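4. El escritorio compartido y la pérdida de objetos pequeños

Retomamos lo dicho en la sección anterior: la superficie de trabajo importa menos de lo que se suele suponer, importa lo que se queda encima de ella. Figura 1: objetos de escritorio sobre un tablero verde, con una estantería detrás.
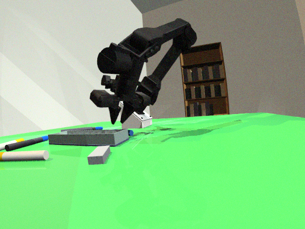
4.1. Procedencia de los datos

Los registros vienen de las oficinas que Clakiron tiene en Birnley, planta baja y entreplanta. Son 168 puestos sin asignar. El personal reserva por medio día o por día entero y al marcharse debe dejar el puesto como lo encontró – al menos en el reglamento. La recogida duró cuatro semanas y empezó en febrero, con una semana previa de rodaje que no se ha incluido en el análisis.

En total, 3.000 anotaciones válidas. Cada anotación corresponde a un objeto que alguien buscó y no encontró en su puesto, o que encontró y no era suyo. Se descartaron las anotaciones sin hora y las que mezclaban varios objetos en una sola línea (bastantes, sobre todo al principio, cuando la hoja no dejaba claro que iba un objeto por fila).

Las categorías siguen la clasificación Wositz en su versión corta, que distingue seis clases: escritura, sujeción, corte, papel suelto, soportes y efectos personales. La versión larga se probó en el rodaje. Demasiado lenta. Los participantes dudaban entre clases vecinas y acababan marcando la primera de la lista, de modo que se volvió a la corta aun sabiendo que junta cosas que convendría separar. Una bandeja y un sujetalibros, por ejemplo, caen ambos en soportes aunque se pierden de manera muy distinta: la bandeja migra, el sujetalibros casi nunca.

4.2. Qué se entiende aquí por pérdida

La bibliografía sobre oficinas sin puesto fijo suele hablar de pérdida cuando el objeto hay que reponerlo. Para nuestros fines esa definición es estrecha. Un bolígrafo que aparece a la tarde en la mesa de enfrente no genera ningún gasto, pero quien lo necesitaba por la mañana se levantó, preguntó, volvió a sentarse y tardó un rato en recuperar el hilo. Ese rato es lo que interesa.

Distinguimos entonces entre pérdida definitiva, desplazamiento y préstamo no declarado. El desplazamiento es con mucho el caso más frecuente. El préstamo no declarado es el más dificil de medir, porque quien presta sin saberlo lo anota como pérdida y quien toma prestado no anota nada. Hubo un intento de cruzar hojas de puestos contiguos para detectar parejas; funcionó a medias. Cuando los dos ocupantes escribían con detalle (color, marca, un tapón mordido) se podía emparejar. Con «boli azul», imposible.

Queda fuera el material informático. Teclados, ratones y cables se gestionan por otro circuito, con etiqueta y responsable, y mezclarlos habría deformado las cifras. Fuera también la comida.

4.3. Resultados por clase

Escritura domina, como era de esperar. Sujeción va detrás – clips, pinzas, grapas – pero con una particularidad: casi nadie echa en falta un clip, se echan en falta todos a la vez. Es decir, la queja llega cuando el recipiente se vacía, y a partir de ahí se acumulan varias anotaciones en la misma mañana. En la serie temporal esto se ve como picos aislados sobre un fondo casi plano.

Corte tiene pocas anotaciones y largas. Unas tijeras ausentes provocan búsquedas por toda la planta, con recorridos que los participantes describen a veces con verdadero rencor. Hay menos tijeras que puestos y todo el mundo lo sabe, así que se guardan en cajones. Eso agrava el problema: las tijeras están, pero no a la vista.

Papel suelto merece comentario aparte. Notas, hojas impresas, el post-it con un número de teléfono. El servicio de limpieza tiene instrucciones de no tocar papel, y según las entrevistas las cumple. La mayor parte del papel desaparecido lo retiró el ocupante siguiente, de buena fe, para despejar. En varias entrevistas la misma persona se quejaba de que le habían tirado una nota y contaba, un poco después, que ella al llegar lo tira todo.

Soportes, lo ya dicho. Los efectos personales son una clase rara: muy pocas anotaciones, casi todas de las tazas y de las fundas de gafas, y casi todas resueltas el mismo día. La gente devuelve una taza. Un bolígrafo no lo devuelve.

4.4. Efecto de la disposición inicial

El segundo bloque del trabajo pregunta si un puesto que se entrega ya dispuesto pierde menos cosas que uno que se entrega vacío. Se prepararon para ello dos zonas de la entreplanta. En una, la dotación estaba agrupada en un ángulo de la mesa, siempre el mismo. En la otra, la misma dotación dentro del cajón superior. El resto igual: luz, ruido, distancia a la impresora.

La agrupación visible sale mejor parada. Menos anotaciones por puesto y, sobre todo, búsquedas más cortas. La explicación más sencilla es que el ocupante saliente ve el hueco. Si falta algo en un conjunto pequeño y compacto, se nota; si falta en un cajón, hay que abrirlo y además recordar qué contenía. Varios participantes dijeron que recolocaban las cosas «porque quedaba feo» y no por respeto a la norma, que la mitad no había leído entera.

El efecto se debilita conforme el conjunto crece. Con demasiados objetos el ángulo de la mesa se convierte en un montón y deja de funcionar como recordatorio. No podemos fijar un umbral con estos datos, haría falta variar el tamaño de la dotación de forma sistematica y aquí solo se movió una vez, a mitad del periodo, por una entrega de material que llegó incompleta.

Sobre el color del tablero: sin efecto apreciable. Se incluyó porque la propiedad lo pidió, ya que estaba pendiente de renovar mobiliario. Hay alguna anotación suelta sobre objetos que «se pierden» en superficies oscuras, nada que aguante un contraste. Tampoco la cercanía de una estantería cambia gran cosa, salvo en soportes, donde sí parece actuar como destino natural de lo que estorba: lo que sobra en la mesa acaba en la balda.

4.5. Comparación con el edificio Mac Carthaigh

El 9 de mayo se hizo una visita de contraste al edificio Mac Carthaigh, de la misma empresa, donde los puestos sí son fijos. Sin hojas de registro, solo recorrido y conversaciones breves. Conviene tomarlo como lo que es.

La impresión general es que allí se pierde menos y se presta más. Los préstamos se piden en voz alta y se recuerdan. Quien toma una grapadora sabe a quién se la toma, y esto basta para que vuelva, tarde pero vuelve. En cambio las mesas acumulan: cajas, carpetas de proyectos cerrados, plantas, material duplicado. Un puesto fijo con tres grapadoras y dos de ellas sin grapas. La escasez que observamos en Birnley es en parte un problema de reparto y en parte un problema de retención, y el puesto fijo resuelve lo primero a costa de lo segundo.

Nos habría gustado repetir aquí la prueba de las dos disposiciones. No se pudo por calendario.

4.6. Limitaciones

Varias. La anotación es voluntaria y quien está de mal humor anota más. Las mañanas están mejor cubiertas que las tardes, al final de la jornada la gente se va y no rellena nada. La zona de dotación visible tenía además mejores vistas, lo que atrae a ocupantes habituales, y un ocupante habitual cuida más el sitio aunque formalmente no sea suyo – este sesgo nos preocupa más que los otros y no hemos sabido corregirlo del todo. Se intentó con un ajuste por frecuencia de reserva; el signo del efecto se mantiene, el tamaño baja.

Por último, la clasificación. Escritura es un cajón demasiado ancho. Un rotulador de pizarra y un lápiz no circulan igual, y en las hojas hay información suficiente para separarlos a mano. Esa recodificación está en marcha y se presentará con los datos de reposición de material, que Clakiron ha entregado en un formato distinto y todavía estamos limpiando.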